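4.2 Laying out before putting away

The second thing we noticed, and the one that has stayed with us most, is how much sorting takes place on the bed. We had gone in expecting dressing tables and hooks on the backs of doors. Beds were mentioned in passing in the pilot interviews and we very nearly left them out of the visit sheet. Yet in 9 of the homes in the Scanlon group the bed was the first place a person went when asked to tidy their jewellery, and it was wonderful to watch how quickly a blanket became a worktop!

A bed has plain advantages for this work. It is wide, it is soft, and small round things do not roll far on it. A knitted cover does even better, as the ribs hold a bead or a clip where it has been set down. Against this, a rough knit can catch on wire and on the ends of cords, and people who owned a lot of wire pieces told us they would sometimes spread a towel first (see 4.4). We have kept the two kinds of surface apart in the tables for that reason.

Figure 2 shows a layout with the box still empty and the pieces in a row along its front wall.

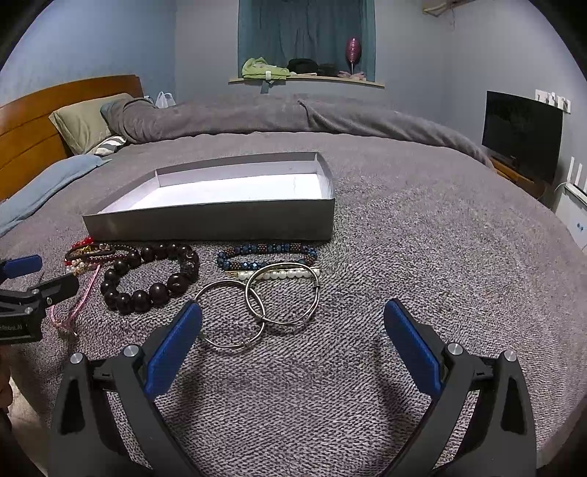

Uria, February

Figure 2. Bracelets, bangles and a hair clip laid out on a knitted blanket in front of an open box.

The row in Figure 2 is a lovely case of what we call a mixed front. At the left end the small beaded bracelets are still in a tangle, with a pink braided cord trailing out of it, while the larger pieces have each been given a place, or very nearly so. The dark brown beads lie in an open loop and can be picked up in one go. Further along, the pearl-like clip and the two silver-coloured bangles overlap, so that lifting one may well shift another. Loose and tangled pieces therefore sit side by side in a single row, and our coding sheet has to allow for both.

Philomena Keogh, who coded the layouts, scored each piece as free, touching or caught. A free piece can be lifted without moving its neighbour. A touching piece overlaps another but is not looped through it. A caught piece must be worked loose by hand. The scheme is simple enough to use on a Friday afternoon at the end of a long week of visits, and it held up well across the 51 layouts in the set. Most of the disagreements between coders were over cords, which can look free at one end and be caught at the other. We now score a cord by its worst point.

The box matters too. A shallow box with no dividers lets everything be seen from above, and people in the Narine group liked this very much. It does nothing to keep bracelets apart, however, and four of them had begun using small cloth bags inside it. We return to the bags in Section 5.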